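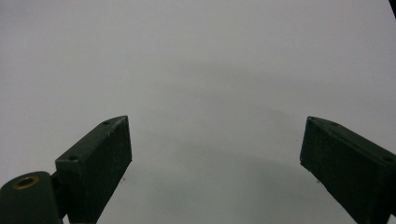 Chapter 4
The Small Tray and What Belongs in It

In this chapter you will learn
how a tray for a small article should be chosen and placed
why a slotted bottom is useful near water
how to practise on a plain board before you work in a real bathroom

4.1 Where small things go

In the first three chapters we have spoken about big things: beds, cupboards, shelves, the floor. These are easy to teach, for everyone sees when a cupboard door stands open. Small things are more difficult. A piece of soap, a sponge or a nail brush takes almost no room, and therefore it is put down anywhere. After one day there is a ring on the edge of the basin, and after one week somebody must scrape it off.

When Vlasta Ristić began to train the room staff at the Bretavari guest houses, she asked the supervisors to write down every complaint which came from the rooms during one season. They collected 1,795 of them. She had expected noise and cold water to fill the pages, and they did fill many. But a large part was about the washbasin: soap lying in its own water, soap stuck to the shelf, soap which could not be found at all. From this list she made the first version of the exercise which you will meet in section 4.3.

4.2 The tray

A tray for soap has two duties. It must hold the piece so that it does not slide, and it must let the water go away from under it. For the first duty there is a rim. For the second there are openings in the bottom, or small ridges, or both. A flat saucer has the first and lacks the second, so the soap becomes soft on one side — every household has seen this.

Plastic trays are light and can be washed together with the cups. Ceramic ones are heavier and stay better in their place, but they chip. In this book we use plastic for all exercises. A tray with openings needs something under it which may become wet, or a second dish. Do not place it directly on painted wood.

The form is less important. An oval tray fits a narrow shelf well if its long side follows the edge of the shelf. If it stands slantwise, one end comes forward and will be pushed down by a sleeve.

4.3 The board exercise

For the first practice no basin is needed. Lay a large, smooth, pale board on a table and put on it one tray and one small article. Keep the tray well away from your hands, so that you have to carry the article over the board and cannot simply push it.
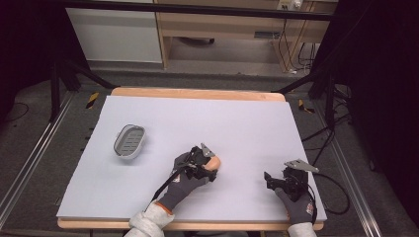 Figure 4.1. Board exercise: the small article is held just above the board, with the slotted oval tray on the left.

Look at the tray first and at the article second. Lift the article clear of the board, carry it across without dragging, and lower it in the middle of the tray. If it touches the rim, take it up again and begin anew. In the Dallent classes the pupils repeat this 100 times over the month of March, and Todor Mladenović, their teacher, accepts 80 clean placings as a pass.

When the exercise goes well with the tray placed straight, turn it a little and repeat. The article should now lie along the new direction of the tray. Many beginners turn the tray back with the free hand, and this is counted as a mistake.

4.4 Words for this chapter

rim — the raised border of a tray
slot — a long, narrow opening
to drain — to let water run off

Before you continue to section 4.5, go through your own bathroom and write down each small article which has no place of its own. You will need the list there.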